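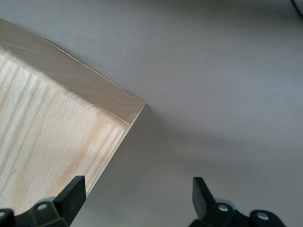 How many examples does it take to teach an arm one small chore?
We stopped at 1,935, and the arm still has opinions of its own. The first 1,000 taught it the general idea. The rest went on corners.

Home | Projects | Gallery | Notes | Contact

Gallery: The Stotau Sessions

Posted December 27, 2018

Stotau is our name for the bench, the arm and the folding chair that go with the box job. Each example is one attempt with a person steering, saved whether it went well or badly. Binta Wike steered most of them. Guido Pellegrini steered the ones in which the arm seems to be looking for its keys.

The picture at the top is the wrist view, the same one the learning system gets. Pale wood, grey tabletop, two black fingers with a wide gap between them. After a few weeks of this I can recognize that wood grain faster than I can recognize my cousins.

The shadow to the right of the box caused more meetings than the box did. Evaristo Bellini wanted softer lamps. Rosario Fabbri wanted the lamps moved every session so the system would quit caring about them. Rosario won, and Evaristo now moves the lamps.

Labels were done in Grirkent, our in-house tool, which has 3 buttons: good, bad and discard. Sandro Sanna asked for a fourth called "good, but I didn't enjoy watching it." The request is still open.

We kept the bad attempts. A system fed only on Binta's steering has no idea what to do when it comes in at Guido's angle, and sooner or later everything comes in at Guido's angle.

Next up is Wanwood, same bench, more boxes. Sandro has asked for a better chair.

This site uses cookies to remember your settings. Accept | Manage preferences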